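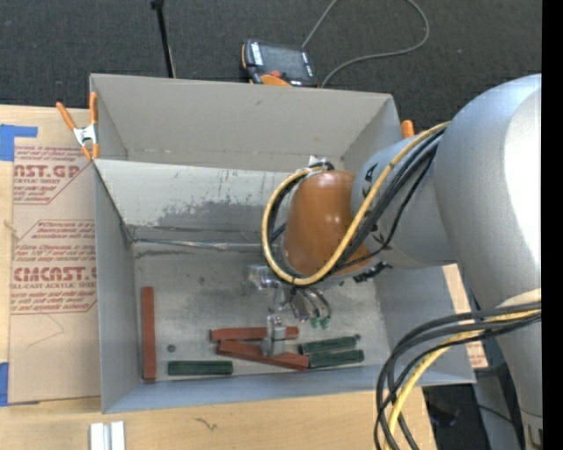
Zusix to strip and recoat its metal parts bins in Farkembridge

Zusix will begin refurbishing the open metal bins used at its Farkembridge building in July, the company said. The work covers 153 bins and is due to finish before the end of the year. Bins will be pulled from use in small lots, stripped, inspected, recoated and returned.

The bins are the sloped-wall type that Zusix uses to hold bar stock and short cut pieces at the bench. Most have been in daily use since the building opened. Wear is heaviest on the inside, where parts slide down the walls and collect on the floor. The grey bin in the photo is scuffed throughout its interior, with dark smudges on the floor and a large darker patch on the rear wall where the light coating looks scraped away.

Kaisu Heinonen, who manages stores for the company, said a worn coating does not take a bin out of service by itself. A bin is pulled when the wall or floor is dented enough to hold a short part in place, when a seam has opened, or when flakes of coating are found on finished pieces. The third reason has become the most common.

"We were wiping down parts that had already been cleaned once," Heinonen said. "The bins themselves are straight. It made more sense to recoat them than to buy new."

Stripping and recoating will be done by Nambiar, a metal finishing shop in Bridville. Each lot will hold 18 bins. The old coating is removed by blasting, and the bare metal is then checked along the seams and corners. Bins with open seams go to a separate bench for welding. The rest are degreased, coated in powder and baked.

Gaétan Leclerc, who runs the coating line at Nambiar, said the slope of the walls makes the job easier than it would be with square bins. Blast media runs out of the corners when the bin is tipped, and powder reaches the base of the walls without extra passes. The seam between the wall and the floor still needs hand work – powder tends to build up there and can chip early if it is left thick.

Two coatings were tried last winter. One was a smooth light grey, close to the original finish. The other was a textured dark grey with a harder surface. Test bins in each finish were loaded and emptied 1000 times with mixed bar stock and then compared. The textured finish showed less bare metal, but short pieces caught on it more often and had to be lifted out by hand. Zusix chose the smooth finish.

The new coat will be thicker on the floor than on the walls. Outside faces will get a single coat. Bin numbers, now on paper labels, will be stamped into a small plate on the outside, so that they survive the next round of stripping.

Of the full set, 140 bins are expected to come back into use. The remainder have dents or bent rims and will be scrapped unless the inspection after blasting shows that they can be pressed flat. Replacements have not been ordered.

Work at the Farkembridge benches will continue during the program. Sevim Erdem, a shift lead there, said spare bins will cover each lot while it is away, and that benches will be asked to return empty bins by 3 p.m. on collection days. Loose pieces left in a bin will be bagged and sent back to the bench listed on its label.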